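Histunport Opens Shared Sorting and Packing Room at Zepeda Building

Oct 14, 2018

The Histunport Learning Materials Exchange has opened a shared sorting and packing room on the ground floor of the Zepeda Building. The room will be used to check, sort and box classroom supplies before they are sent to member schools and after-school programs.

Until now, returned materials were handled in a hallway next to the loading door and in two offices on the second floor. Boxes were often moved several times before their contents had been checked, and staff members had no fixed place to set out small items such as cubes, counters and pattern pieces. The new room brings the work together on one floor, with direct access from the parking lot.

The Exchange lent out 921 kits during the last school year, more than 700 of them to elementary classrooms. Most of the kits contain loose pieces that have to be checked by hand when they come back. Under the new procedure, each kit is opened at a table, its pieces are compared with the list in the lid, and missing items are replaced from stock before the kit is closed again. Kits that cannot be completed the same day are labeled and set aside - they are not returned to the shelves until the list has been signed.

Work surfaces were supplied by Femar, which also fitted the wall shelving. Tiveck is providing storage bins under a two-year agreement. The room covers 900 square feet and is divided into a receiving side, where boxes are opened, and a packing side, where finished kits are prepared for pickup. The total cost of the project was met from the building fund, and no increase in member fees is planned for this school year.

The sorting and packing room at the Zepeda Building. 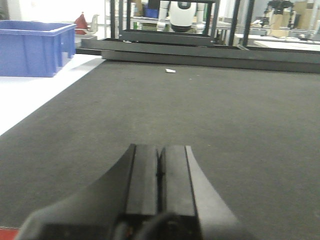
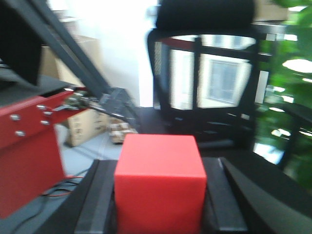

Member schools are asked to return materials in the container in which they were sent out whenever possible. Cardboard boxes will be accepted if they are dry and closed with tape, and the name of the school should be written on one side. Loose pieces should be placed in a bag inside the box. Batteries, glue and paint should be removed from all kits before return and may not be left at the receiving door.

A total of 186 kits remain on loan from the spring term. Schools that still hold these kits will receive a written reminder with a list of the items due. No late charge will be applied to spring kits returned during the current term, but schools with kits outstanding may not reserve new ones until the earlier loans have been cleared.

Requests for classroom sets should continue to be sent through the Histunport office. Orders are filled in the order received, and schools should allow two weeks between a request and pickup. Reservations for kits needed in March may be made now - science and early math sets are usually the first to be fully booked. The pickup door is on the north side of the building, and drivers should report to the front desk before loading.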